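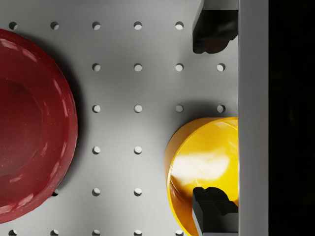
Storing Dishes You Use Every Day

Keep bowls and cups on the shelf between hip and shoulder height. Nest bowls by size, no more than 5 to a stack. Cups go upright if the cupboard has doors, upside down on open shelves.

Wipe the shelf every 2 weeks with a damp cloth and let it dry before putting anything back.

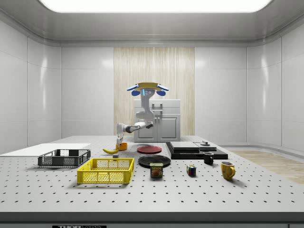 Crates and Bins

A shallow crate works well for lids and small plates. Choose one with an open mesh floor so crumbs fall through, and lift it out to rinse it. Put the heaviest things at the back.

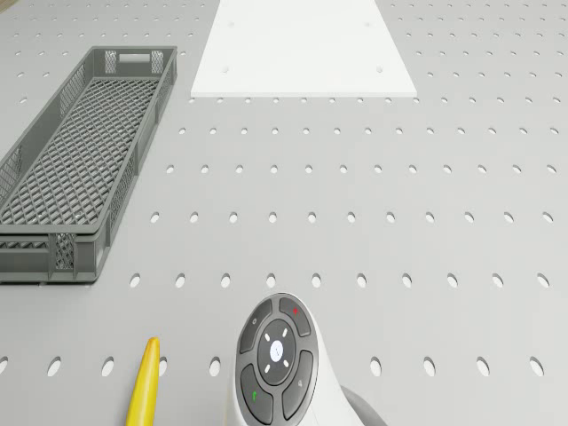 Can I stack glasses inside each other?

Only if they are made for it. Others tend to stick. If two are stuck, put cold water in the inner glass, stand the outer one in warm water and twist gently.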